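Mirjana Đorđević has been mending other people's clothes in Grollthorpe for 20 years, most of them from the front room of her house. She charges by the job and doesn't advertise.

"I put a card up in the Benden bakery when I started," she says. "It fell down in the first winter and I never replaced it."

Trousers make up most of the work. She keeps a notebook, and last year it came to 267 pairs, nearly all of them hems or waists. Black is the colour she likes least.

"You can't see your own stitching. I do black in the morning, by the window, and leave the lighter colours for after tea."

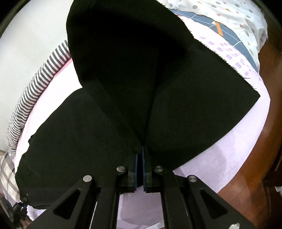

She learnt from an aunt, who took in uniforms for the ferry staff at Skastalgate. The aunt made her unpick a seam before she was allowed to sew one. Mirjana still thinks that was the right order.

"If you unpick it slowly, you find out how the person before you did it. Some factory work is very good. People don't believe me when I say that."

I asked what customers get wrong. Washing comes first, she says, and then waiting too long.

"A small hole is ten minutes. They bring it in September and tell me it's been there since Easter."
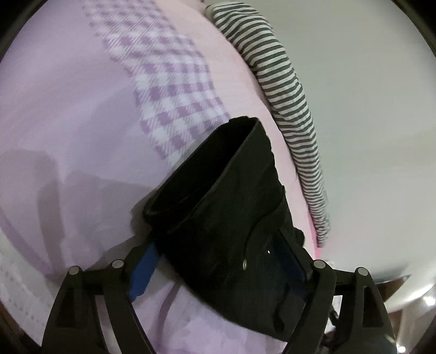

## On prices

She put her prices up once, after the rent rose on the storage unit she keeps at Bangera. A few regulars grumbled, and one left and came back.

"He'd tried glue," she says.

She has no plans to stop, though she no longer takes wedding dresses or anything with sequins.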